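Ornine Fleece Sleepwear: Care and Folding FAQ

How do I wash fleece pajamas?
Turn them inside out and wash on cold with a mild detergent. Skip fabric softener, which coats the pile and flattens it. Wash fleece apart from towels or you will be picking lint off it for a week.

Can they go in the dryer?
Yes, on low. Take them out while the seams are still slightly damp and lay them flat. High heat makes the pile stiff, and it can't be reversed.

How do I fold a plush top so it stays folded?
Lay it on a bed, which gives you more room than a dresser top. Smooth it out first, bring both sides to the middle, then fold up from the hem in thirds. Press the air out with your palms after each fold. If it bunches up, shake it out and start over.

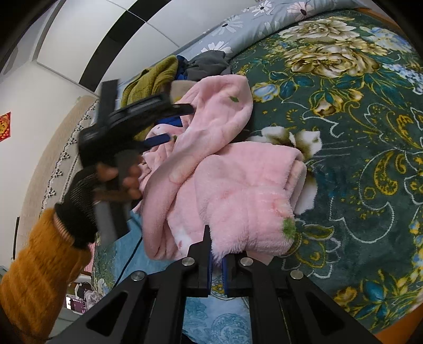
Do fuzzy patches and printed areas need special care?
Don't iron them. Fold so that a print faces in and nothing heavy sits on it. Loose threads on a patch should be trimmed, not pulled.

How should I store fleece in the off season?
Use a breathable bag or a drawer with some space left in it. Vacuum bags crush the pile. Items put away in February should be fully dry first.

What if a seam opens?
Contact us with your order number and the style number on the care label (517 or 624). Repairs are free for 100 days after delivery.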